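### 3.2 The packing station and the waybill guide

The second site, Nallden, handles small parcels in plastic mailing bags. Its packing stations have a flat gray top and a long black guide box. Each parcel passes the guide before it goes into a crate, and the waybill has to be readable from the top when it gets there. Parcels that arrive face down are turned by hand. In the March log, 282 parcels were sent back to the station for this one reason.

The guide carries its instruction on the box itself. A dark strip holds white Chinese characters asking the worker to place the waybill face up, and the part of the sentence that matters most, "face up," is set in black on yellow with small chevron arrows next to it. A ruler scale is printed along the same strip. We treat the strip as three separate signs (sentence, colored block, scale), as workers used them at different points in the task.
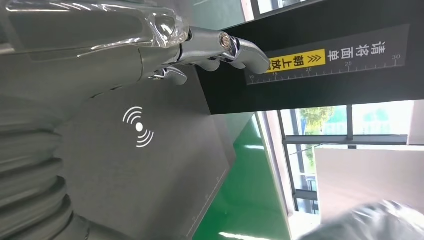

**Figure 4.** Black panel with the label strip, yellow tag and printed scale at the Nallden site.

The numbers on the scale run up to at least 30. Workers told us they seldom measured a parcel against it. They did use it as a straight edge, lining up the side of the bag with the strip before letting go. Two workers said they had stopped reading the sentence within their first week and now looked only for the yellow. This matches what we found at Zimstead, where the instruction was posted on the wall and the colored mark was the only part placed near the hands.

Reading direction was a problem at both sites. A strip that runs along the length of a guide is upright from one side only, and a worker standing at the end of the box sees the characters turned sideways. The chevrons suffer less from this, but they still have to be matched to a direction of travel. In our interviews, 9 workers described the arrows correctly and 2 took them to mean that the parcel should be pushed along the box.

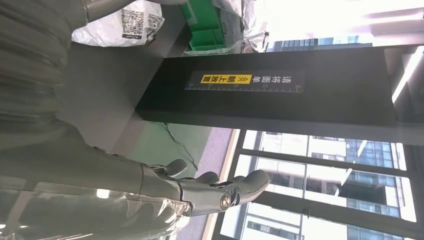
Soft bags need more handling than cartons. A carton has a clear top, and once it is set down it keeps its position. A bag creases around its contents, and a label stuck over a lump may tilt toward the side even when the bag is counted as face up. Some labels also carry more than one QR code, and a fold through either code can slow the check. The Vusix sorting guideline used at Nallden defines face up by the label and says nothing about how flat the label must lie.

For the coding in Section 4 we therefore recorded two values for each parcel: which side the waybill was on, and whether all of its codes could be seen from directly above. A parcel was marked as correct only when both conditions were met. Parcels with a torn or missing waybill were left out.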